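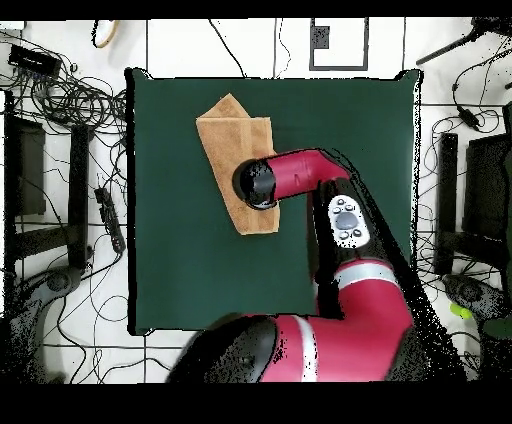

Recording Towel Handling Episodes: Operator Procedure

This procedure applies to all operators collecting demonstrations for the Killum cloth handling set. Operators must have completed the arm safety briefing before working alone. Questions on the procedure should be sent to Ivone Rocha.

Before the session

Check that the green surface is smooth and that no tools have been left on it. Route all cables away from the area the arm will pass through. Start the Gisico recorder and confirm that every camera view is live. A session in which one view is missing cannot be used for training and will have to be repeated.

Placing the towel

1. Hold the towel by one corner and let it drop onto the surface. Do not smooth it out.
2. If the towel lands flat, pick it up and drop it again. The set requires folds and overlaps of many kinds.
3. Move both hands clear of the surface before starting the recording.

Recording an episode

1. Return the arm to its start position and press record.
2. Lower the gripper with the fingers open. Aim for a raised fold or a place where two layers meet.
3. Slow down before the fingertips reach the cloth. Contact should be light. 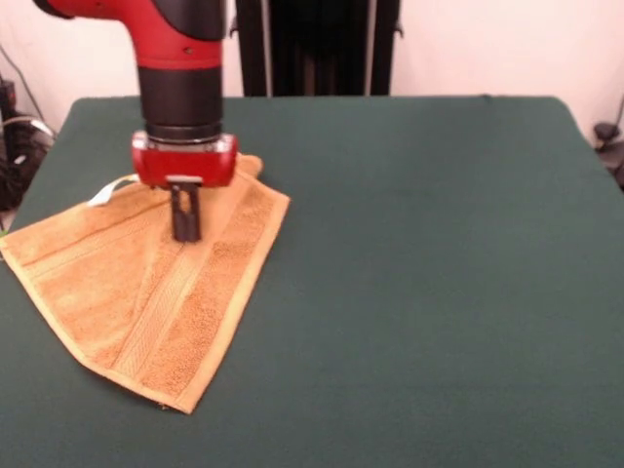 4. Close the fingers on the fabric and wait for the grip signal before lifting. On terry cloth the fingers can catch a few loops of the weave without holding the towel itself. If this happens, open the fingers and try again within the same recording. Recovered grasps are valuable to the model and should be kept.
5. Lift, move the towel to the target position and release it.
6. Stop the recording once the arm is clear of the cloth. No episode may run longer than 45 seconds.

Labeling

Mark each episode as complete, recovered or failed before starting the next one. Failed episodes are kept in the set. Delete an episode only if a hand entered the work area or the recorder reported dropped data, and enter the reason in the session log.

Session targets

A full session consists of 40 episodes. Change the starting position of the towel after every 12 episodes, and take a break at the same point. An operator who records 3 failed episodes in a row should stop and check the gripper alignment before continuing.

Review

Anjani Siregar reviews the labels from each session and returns any that are unclear. Corrections should be made before the operator's next session. Requests for a different cloth or a new target position go to Teguh Hartono, who maintains the task list.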